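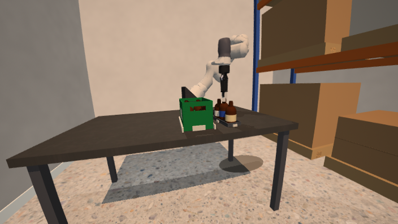
Aurélien Lemaire has taught the same small job to a robot 505 times, and he says his wrists still know it better than the machine does. He works at Lurkex, a company of 13 people in Clorisham, where operators guide simulated arms by remote control so that the software can learn from their hands. The job comes from a drinks warehouse, and the virtual room was built to look like one, with cardboard boxes on the shelf and speckled stone on the floor. The hard part is very small. The tip of the gripper must come straight down over the neck of a brown bottle, and a few millimeters to one side the bottle begins to lean.

I visited in October and was allowed to try. You hold a light handle in your right hand, and the arm on the screen follows you with a short delay. My first attempt was too fast. Lemaire asked me to breathe out before closing the fingers, a thing he learned from a friend who repairs watches. It helped a little. After 4 attempts I had one bottle standing where it should be, and my shoulder was sore.

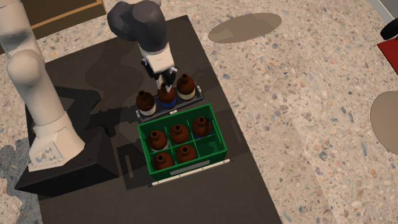

What the software keeps from all this is the path of the hand, together with the moment when the fingers close. It keeps the hesitations too. Lemaire used to delete every demonstration in which he stopped to correct himself, until his colleagues at Sellport, the partner firm that trains the model, asked him to leave them in. A robot which has seen only perfect movements does not know what to do when it arrives crooked - it simply continues.

The two firms call their shared program Vakulenko, after the street where they first rented a room. On 15th January they will begin the same lessons with a real arm and real glass. Lemaire is looking forward to it, but he is also a little afraid of the noise. In the simulation a fallen bottle makes no sound, and he resets the table with one key. He has already bought two brooms.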